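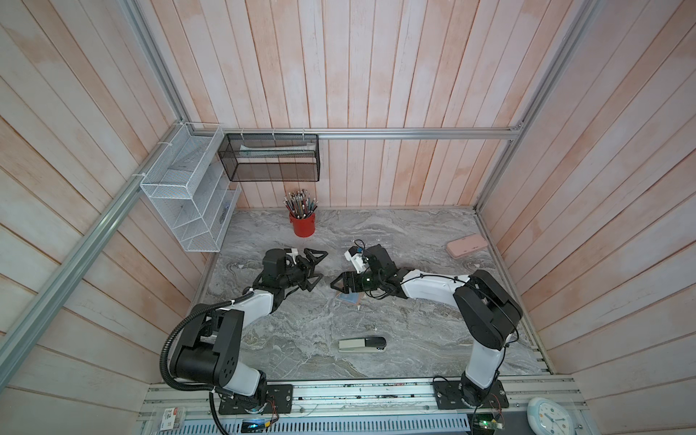
Looking After Old Language Courses: Books, Cassettes and Their Boxes

Home-study language sets from the seventies and eighties turn up at estate sales and in parents' closets. Most come as a course book, a thin answer booklet, a few cassettes and a plastic or cardboard case to hold the lot. The parts age at different speeds and need different handling, so take the set apart before doing anything else.

Sorting the set

Write down what is in the case. Check the cassette labels against the contents page in the course book, which normally lists the tapes by lesson. Missing tapes are common. Swapped tapes are just as common, and a cassette from the intermediate course will fit perfectly well in the beginner's case.

Leave any slips, receipts or penciled vocabulary lists where you find them until you've looked them over. Photograph loose papers and note the page number. Old newspaper clippings should come out for good, as newsprint is acidic and leaves a brown rectangle on the facing page.

Dusting the books

Hold the book closed, firmly, with the spine down. Brush the top edge with a soft, dry paintbrush, working away from the spine. Do the other edges the same way. A two-inch brush from the hardware store is fine if it has never been in paint.

Wipe laminated covers with a barely damp cloth and dry them right away. Don't do this with cloth covers or uncoated paper. Cloth can be brushed, and then left alone.

Pencil marks in the exercises come off with a white vinyl eraser. Rub in one direction, from the center of the page outward, and hold the paper flat with your other hand. Pink erasers leave color behind. Ink stays.

Musty smell

Stand the book upright with its pages slightly fanned in a dry room for a couple of days. If the smell is still there, put an open dish of baking soda in the bottom of a lidded plastic bin, set a wire rack over it, and lay the book on the rack. The book should not touch the powder. Close the lid and leave it for a week, then check. Stubborn books may need a month. Change the baking soda if you go longer than that.

Dryer sheets cover the smell with another smell and can leave a residue on the paper. The same goes for perfume and cedar oil.

Fuzzy or powdery spots are a different matter. Bag the book, take it outdoors, let it dry fully, and brush the spots off while wearing a mask. Throw the cloths away afterward. If mold has gone deep into the binding, replace the book.

Loose pages

Cheap glued bindings drop their pages once the glue turns brittle. For one or two loose pages, run a very thin line of PVA bookbinding glue down the inner edge with a toothpick, slide the page back until it sits level with its neighbors, and put a strip of wax paper on each side. Close the book and leave it under a few heavy books overnight.

Clear household tape yellows and its adhesive creeps. If someone has already used it, don't pull it up dry. A hair dryer on low, held well back, softens the adhesive enough to lift a corner. Go slowly and stop if the print begins to come away with it.

If more than a handful of pages are out, punch the lot and put it in a ring binder. It won't look original, but it lies flat on the table, and that helps when you are trying to write in the exercises.

Checking a cassette before you play it

Look through the window. The tape should be wound evenly, with no loops showing. Take up slack with a hexagonal pencil in one of the hubs, turning gently until you feel light resistance.

Look at the small felt pad behind the tape in the middle of the open edge. It's often missing on old cassettes, because the glue lets go. Without it the sound is dull and comes and goes. Pads can be taken from a blank cassette you don't mind losing. Cassettes held together with 2 or more small screws can be opened with a jeweler's screwdriver; lay the shell flat and lift the top half straight up so the rollers stay put. Welded shells have to be pried apart at the seam, and the reels moved into a new shell.

White dust on the tape means mold. Don't put that cassette in a player you care about, as it will spread to the next one.

Fast-forward each tape to the end and rewind it once before listening. It evens out the winding and loosens layers that have stuck together over the years.

Cleaning the player

Use 90 percent or stronger isopropyl alcohol on a cotton swab. Unplug the player, open the door, and wipe the metal head until the swab comes away clean. Do the thin metal post next to it as well. For the rubber roller use a swab with a little water and a drop of dish soap, then a dry one. Let everything dry before you load a tape.

Clean again after every few old cassettes. If the voices start to sound as if they are in the next room, the head is dirty.

Copying the lessons

Run a cable from the headphone jack of the player to the line-in on a computer, and record with any free audio program. Set the level on the loudest part you can find, usually the music at the start of a lesson. Record each side in one pass and split it afterward.

Name the files by course, tape and side so they sort in order. Lalit Bhatia, who sent in the splitting tip last February, makes a separate file for each dialogue and puts the book page in the file name, which saves a lot of hunting later. Keep the pauses. They were left in for the learner to repeat the line.

Storage

Books go upright on the shelf, with others of similar height on each side, snug but not tight. Large workbooks can lie flat, no more than 3 deep.

Cassettes go in their cases, on edge, like books. Wind them fully to one end first. Keep them away from speakers, radiators and sunny windowsills. An interior closet is better than an attic or a basement.

Original vinyl cases sometimes turn sticky. Wipe them with mild soap and water, dry them, and dust the outside lightly with cornstarch. If the stickiness returns, move the contents to a lidded cardboard box and keep the printed insert.

Reader note

Jin-sol Gil asks whether silica gel packets are worth saving from shoe boxes. Yes, for the cassette box. Replace them now and then, and keep them out of reach of children and pets.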